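Deload week on a three-day full body plan?

Fendach
I've been on the Brunstead three-day plan for 14 weeks. Squat, bench and deadlift total is 1,241 lb. Squat has been stuck at 385 for the last 4 sessions, same bar speed, same miss just above parallel. Sleep and food haven't changed. Do I take a full week off, or keep lifting and cut something? If I cut, is it weight or sets? 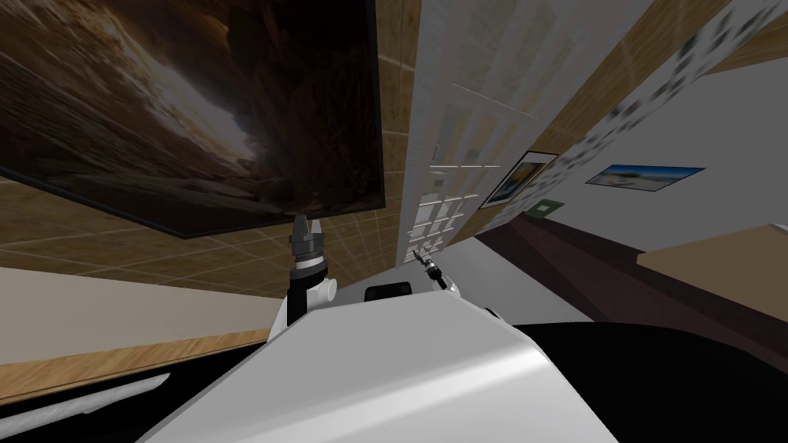

I train early, before work, and Thursday is the heavy squat day. I'd like to keep that slot if possible. No pain anywhere, just flat.

Anselmo Chambi
Keep lifting. Cut sets first, weight second. Setup I use:

Main lifts: half your normal sets, same reps, bar weight down one tenth.

Accessories: one set each, stopped well short of failure.

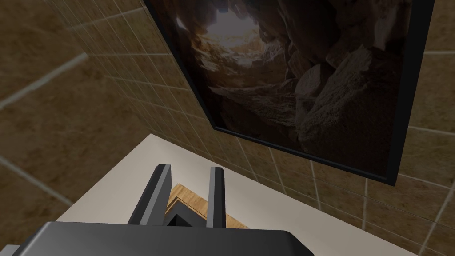 After the deload
Restart the squat a little under your stuck weight and take small jumps. If you miss at the same spot again, add a paused squat as your second lift - light, with a full stop at the bottom. Keep Thursday heavy. Move deadlifts as far from it as your schedule allows.

Villca
I just take the week off and walk. Works fine for me.

Mala
Same problem last December. Dropped one squat day and it moved again. Are you doing deadlifts the day before?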